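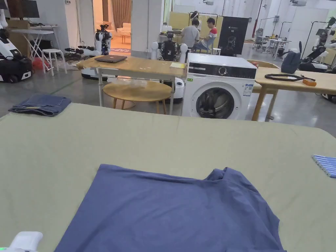
Does it really matter how you fold a T-shirt? It matters less than the folding videos want you to think, and more than my brother-in-law thinks, and the difference comes down to the table.

I mean it! I folded laundry on my bed for years, and every shirt came out looking like it had been slept on. The mattress sinks, the hem slides, you end up chasing a sleeve across the comforter. Then last September I moved the whole business to a padded table and my shirts got square. Same hands, same lazy method.
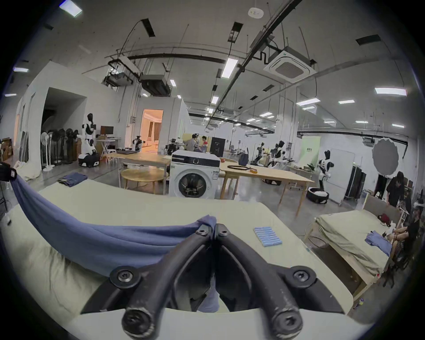
The padding is what does it, if you ask me. Cloth grips cloth a little, so a shirt stays where you smooth it -- on bare wood a slippery tee just wanders off. My friend Meinir Watkins swears by a bare countertop and we've argued about this over more than one pot of coffee. She likes a hard crease. I like a shirt that holds still while I get the second sleeve in.

## The order of things

Jeans first, always. They're the easiest thing in the basket (waistband to waistband, legs together, fold up, done) and they give you a nice flat pile to feel good about. Towels next. T-shirts I leave for when I'm warmed up, and I do them face down so the front ends up on the outside.
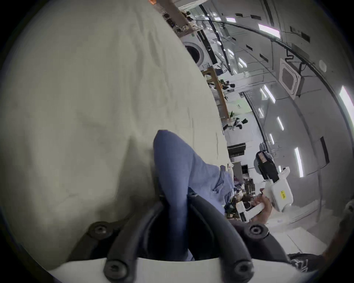

And please, smooth the thing before you fold it. People skip this! They grab a shirt by whatever corner comes up, flop it over twice and call it folded, and then they buy a Nollura folding board for help. I had one of those boards. It lived behind the dryer for 78 days and then I gave it to Welington Portela, who uses it to carry seedlings.

I also think a folding table belongs within a few steps of the washer. Carrying a full basket up a flight of stairs is how you get the famous chair with the clean clothes on it -- I had that chair for most of my thirties.

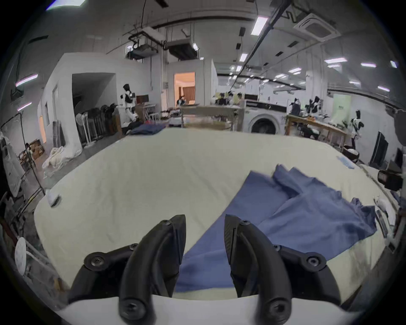

## What I don't bother with

Socks, mostly. Underwear, never. Fitted sheets get rolled into a lump and shoved at the back of the closet, and I've made my peace with the lump.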